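Call for Participants: Sweeping and Floor Care in Shared Buildings

The Edeo Center for Household Work invites applications from adults who sweep floors regularly, at home or as part of paid employment, to take part in a study of everyday floor care. Sessions will be held at the Center's rooms in Wallatton from April onward. The study is open to 132 participants.

Purpose of the study

Sweeping is among the most common household tasks, yet written guidance on the subject is thin and often contradictory. The Center wishes to record how experienced people hold and move a broom, how they gather dust and crumbs at a wall or in a corner, and at what point they reach for the dustpan. The results will be used to prepare a plain-language handbook for residents and cleaning staff in shared buildings. Participants are asked to work in their usual manner. There is no correct technique, and no instruction in sweeping will be given before the session.
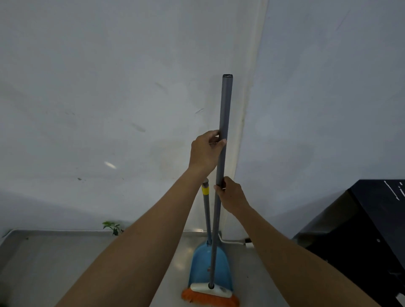 Posted by M. Grīnberga, Study Coordinator
Edeo Center for Household Work, Wallatton

Both hands are on the handle of the broom, left above right, with a long-handled dustpan propped against the wall behind. The order of the hands is one of the matters under study. Applicants who sweep with the right hand uppermost, who change hands during the task, or who prefer to use one hand only are equally welcome, and the Center hopes to include people of all these habits.

What participation involves

Each participant will attend one session lasting up to two hours. During the session, participants will sweep a furnished room and a length of corridor, collect the sweepings in a dustpan, and empty the pan into a bin. The task will then be repeated with a second broom of a different handle length. A short interview follows, covering the participant's habits at home or at work, the tools they own, and any discomfort they experience in the hands, shoulders, or back.

Brooms and dustpans are supplied by Flarkico. Participants who wish to bring their own broom may do so, provided that it is clean and that the head is firmly attached. Closed shoes with a flat sole are required.

Who may apply

Applicants must be 18 years of age or older and must sweep a floor at least once a week. They must be able to stand and walk without assistance for the length of the session, with breaks as needed. Applicants should not have had surgery on the hand, wrist, or shoulder within the past 6 months. Persons with asthma or a known sensitivity to dust are asked to mention this on the application form so that a suitable room can be assigned.

Employees of the Center and of Flarkico, and members of their households, are not eligible.

Payment and expenses

Participants will receive $100 on completion of the session. Local bus fare will be refunded on presentation of a ticket. A participant may withdraw at any time without giving a reason, and in that case payment will be made in proportion to the time attended.

Use of information

Interview answers will be stored under a number and will not be published with the participant's name. Consent forms will be provided in advance and must be signed before the session begins.

How to apply

Application forms are available at the Center's front desk between 9:00 a.m. and 4:00 p.m. and may also be requested by mail. Completed forms should be returned to the Study Coordinator with a brief statement of the kinds of floor the applicant sweeps most often. Applications will be considered in the order received until all places are filled. Selected applicants will be contacted by telephone to arrange a session time.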